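Category: Trips and visits | Woodland and timber

A day at the Tremham sawmill

The sawmill at Tremham opens to visitors twice a year, once in spring and once in early autumn. We went to the spring one in May 2018. I had wanted to go for a while, having bought offcuts from them by post, and a friend from our woodturning group, Kgomotso Hlongwane, had a spare seat in her car.

It is an easy place to miss. The turning is on the left after the second bridge if you are coming from Lisham, and the sign is set back behind a hedge. Parking was in a field. It had rained the night before and the lower half of the field was roped off, so people were being sent up to the top by the gate. Entry was £2, paid in cash at a table by the weighbridge, and children went in free.

Tours ran on the hour and took 18 people at a time. We were put on the eleven o'clock one and had half an hour to fill, so we looked round the log yard first. Most of what they saw is oak, ash and sycamore, with some larch for fencing. The logs are stacked by species and the ends are painted with wax to slow down the drying. Each one has a number stapled on that matches an entry in the office ledger. The oldest logs in the yard had been there since the previous winter and were waiting for a customer to make up his mind.

Our tour was led by Helge Solheim, who has been head sawyer there for a long time and speaks quietly, so it was worth standing near the front. He started at the bandsaw. It is a wide horizontal machine that travels on rails over the log, and the blade is changed every couple of hours, or sooner if it hits a nail. He had a tin of things that have come out of hedgerow trees: staples, fence wire, a horseshoe, part of a gate hinge. The oak stains blue-black round anything made of iron, so he can often see trouble on the end of the log before he starts.

He cut two boards from an ash butt while we watched. It was very loud and ear defenders were handed out from a crate. There were not quite enough for the whole group and a few people stood outside for that part. The boards came off wet and almost white, and were passed round afterwards.

From there we went to the kilns. There are two, both converted from shipping containers, with fans at one end and a dehumidifier. The boards go in with thin sticks between the layers so that the air can get through. Before that they are air dried under a roof for anything up to a couple of years, depending on thickness. Helge explained that thick oak cannot be hurried, and showed us a plank that had been. It was split along most of its length and honeycombed inside where he had cut through it.

Someone asked about prices. They go up steeply with width, and a wide dry board with both natural edges can be more than most people expect. The dearest one on the rack was marked at £455. It was sycamore, and very handsome, but I don't know what I would have done with it.

The last part of the tour was the joinery shop, which was added when the mill took over the unit next door. They make worktops, shelving and kitchen boards there, mostly from narrower timber that would not sell well as planks. The strips are planed square, glued edge to edge in clamps and left overnight. Roald Skjelbred, who runs the shop, talked about matching the strips, and how much more time goes into laying them out than into gluing them. He buys in a certain amount of maple for the kitchen boards, as customers ask for it and there is not much to be had locally.

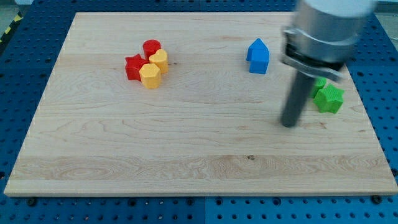

A maple board made up from several strips, with the more figured grain running across the lower part.

I asked him about oiling, having ruined a board at home by leaving it in the sink. His advice was plain mineral oil, warmed slightly, put on with a rag and wiped off after twenty minutes. Do it again the next day, then whenever the surface starts to look dull. Wash both faces when you wash it and stand it on edge to dry. He does not think much of olive oil, as it goes sticky and starts to smell.

Lunch was in the tea tent. There was soup, or bacon rolls, and a long queue for both. Mỹ Tạ from the Lisham allotments had a stall next door with tomato plants and a good range of herbs, and I came away with some thyme and a lemon verbena. A man was splitting chestnut for hurdles on the grass, and further along there was a display about the history of the site. It began as a water mill, and the leat can still be followed along the bottom of the field if you don't mind nettles.

In the afternoon there was a short walk into the wood behind the mill with Torbjørn Dalen, who looks after the planting. They have put in 765 young trees on the slope where the larch was felled, mainly oak and hazel with a few wild service. Deer are the main problem, then squirrels. The bluebells were going over but there was still a good patch on the north side, and we heard a blackcap. The path is steep in one place and I would wear boots.

The shop shuts at four and gets busy towards the end, so go earlier if you want to look through the offcut bins. They are sold by weight. I bought some pear, a piece of yew with a good colour to it and a short length of ash that I think will make a rolling pin. Kgomotso bought a good deal more and we had to fold down the back seat.

Toilets are by the office. Dogs are allowed on leads in the yard and the wood, though they can't go on the tour. The joinery shop has a step up to it, but there is a ramp round the side if you ask. The autumn date had not been fixed when we were there and will be put up on the board at the mill gate.

Contact us | Copyright Lisham Woodturners | Back to top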